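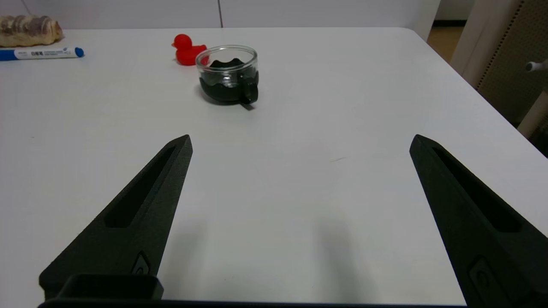

The Tirkar Manipulation Laboratory has completed the first stage of its comparison of two parallel gripper finger designs. A summary of the procedure and the findings to date follows in this thread. 2023-03-29

The question put to us by our partners at Soltani was a narrow one. Their packing cell uses solid fingers with flat pads. They wished to know whether tapered fingers with a long recess along the face would handle mixed household goods as well, on the same arm and with the same controller.

Both sets of fingers were mounted on the same gripper body. Closing speed, force limit and approach height were left unchanged between sets. Only the tool offset was updated, as the tapered fingers place the grasp point farther from the wrist.

The object set is deliberately ordinary: a bread roll, a whiteboard marker, a red rubber duck, and a clear and black cup with a handle. Each was chosen for a different difficulty, and each was placed toward the far side of a white table before a run.

Every object received 14 grasp attempts with each set of fingers. Placement followed a printed schedule prepared by Elaheh Bagheri, who did not operate the arm. The operator, Shahab Shokri, received the schedule one line at a time.

Marker: the tapered fingers performed better. The narrow tips reach the table surface on both sides of the barrel, and the arm did not have to press down to get a hold. With the flat pads the marker rolled away on several attempts before the fingers had closed.

Rubber duck: no meaningful difference. Both sets held it by the body without trouble. Grasps at the head were less steady with either set, and we do not recommend them.

Bread roll: the flat pads performed better. They spread the load over a wider area and left shallower marks. The tapered tips dented the crust at the standard force limit. Mehrangiz Bahrami is preparing a second series at a lower limit, and those results will be reported separately.

Cup: the results are mixed. Grasping across the rim worked with both sets. Grasping by the handle worked only with the tapered fingers, and only when the handle pointed toward the arm. With the handle turned to the back, the planner chose the rim in every case.

A note on the wrist camera. The tapered fingers enter the view from the lower left and lower right and leave the middle of the table clear. The flat pads hide more of the near workspace, and the object detector lost the marker more often during the final approach. Some of the advantage reported above for the marker may therefore belong to the camera view - we have not yet separated the two effects.

Transparent material remains a problem. The upper wall of the cup was found reliably in color images but poorly in depth. When the duck stood partly behind the cup, the detector occasionally merged the two into one object. Changing the fingers had no effect on this, as one would expect.

Lighting was fixed for all runs. The white tabletop is slightly glossy, and soft reflections or shadows appear on it near the fingers. Parvaneh Shirazi has proposed repeating the marker series on a matte gray surface. That work is scheduled for October.

On wear: after 2000 open and close cycles without load, neither set showed looseness at the mounting screws. Inspection was by hand and by torque wrench. This was a check of the mounting only and should not be read as a lifetime test.

Changing from one set to the other takes two screws per finger and a new offset file. Staff are reminded to load the offset file before the first move. On one occasion this was not done, and the run was stopped and discarded.

Our interim advice to Soltani is to keep the flat pads on the bakery line and to try the tapered fingers on the stationery line. We do not advise changing both lines at once.

The full run log, including failed attempts, will be available to project partners on request. Questions on method should be directed to Amirhossein Mirzaei. Questions on the finger drawings should go to the laboratory workshop - please quote the drawing revision when writing.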